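Uvora wants renters to pay for a sponge tray

Uvora says its new Pleller drying tray will end the smelly kitchen sponge. The housewares firm has put it in 153 rental apartments since February and plans to charge tenants $11 for each replacement.

The evidence so far is thin. Uvora surveyed 38 tenants, did not test a single sponge for bacteria, and will not say how the 38 were picked.

"A saucer does the same job," said tenant Shakuntala Kandpal, who got hers with the lease - and a page of care instructions. "I would like to see what they compared it to."

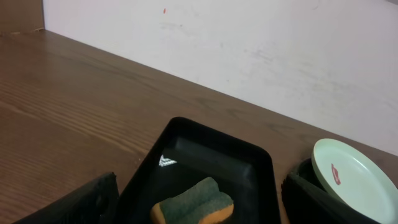 A sponge with a green scouring side in a black tray. Photo: Hajji Tenant News, August 2019

Uvora said full results would come "in due course" and gave no date. Tenants who don't want the tray can hand it back to the leasing office.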